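The Small Print on the Big Box

Tirnura's new vinyl figures went up for preorder on a Thursday at noon, and by a quarter past the store page was showing the gray button. If you collect designer toys you know the gray button well. You also know the post that comes next, the one where the company says it was "blown away" by demand for an item it made 328 of.

I have been buying these things for long enough to own two shelves I can't fully close the glass on, so I don't write this as an outsider. I like the Enavwood line. The sculpting on the first wave was sharp, the paint stayed inside the lines, and the forest witch with the crooked hat is still the best thing Tirnura has put in a box. My trouble is with the second wave, and with how it is being sold.

Start with the numbers. The first wave was an edition of 800 per figure. The second was announced at 500, with a chase version mixed in at a ratio the company has declined to publish. Then came the "Founders" run of 328, which has the same sculpt, the same articulation and a metallic coat on the cloak. It costs nearly twice as much. Tirnura's product page calls it "a new vision of the character." I put the two sets of promo shots side by side and the vision seems to be silver.
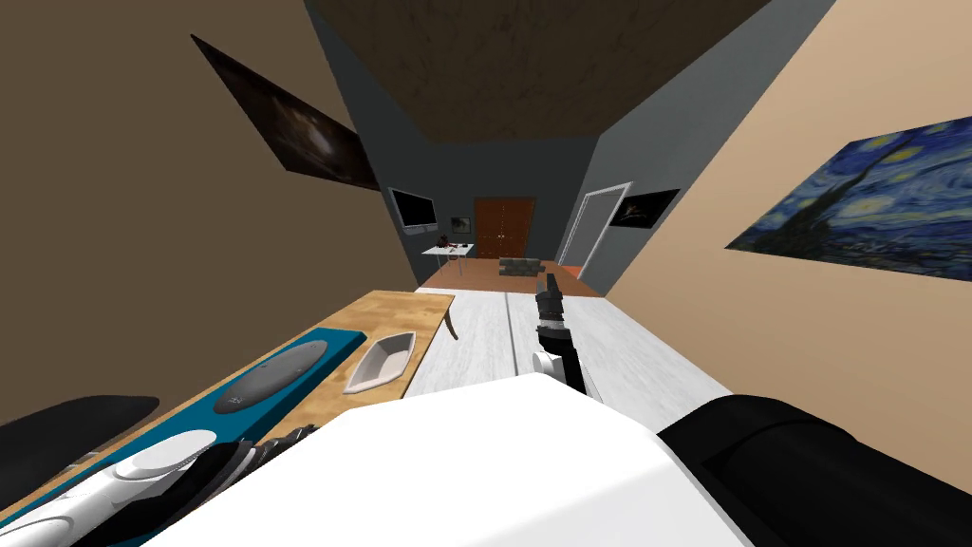 Render: Liew Studio

Vasiliki Antoniadis, who has run a secondhand toy counter in the back of a comic shop since before blind boxes took over the front of it, thinks the edition sizes are mostly theater. "They print a number on the foot and people stop asking what the toy is worth to them," she told me. She keeps a ledger of what comes in and what goes out. Of the first-wave figures she has handled, more than half arrived with the seal unbroken, and a good many of those left the same way.

She pulled one out for me, a Sero the Ferryman, still taped. It had been through her counter three times. The price went up the first time, up a little the second, and then down, to slightly under what it cost new. The fourth owner may be the one who opens it.

Tirnura says it is fixing the resale problem. The fix is a membership tier. Members get a one-hour head start on each drop, a pin, and access to a members' color of each figure, and they pay for the year up front. When I asked whether there was a limit on how many figures a member could order in that hour, I was told the policy was "under review." It was under review in March, too.

I don't doubt that small runs are sometimes honest. Molds wear out, factories have minimums, and a company this size can get badly hurt by a warehouse full of witches that didn't sell. But a company that really can't make more doesn't usually come back six weeks later with the same mold in a different color. The glow-in-the-dark Sero, teased last week, will be an edition of 364. The representative I spoke to couldn't tell me where that number came from.

What about the figures themselves? The Founders witch I borrowed has a loose left wrist and a seam down the hood that the matte version hides better. The metallic coat picks up fingerprints. The hat is still great. At the first-wave price I would tell you to buy one and put it on your desk. At the Founders price I'd wait, and keep an eye on counters like Antoniadis's, where she had two of them behind the register the afternoon I visited, both sealed, both marked down.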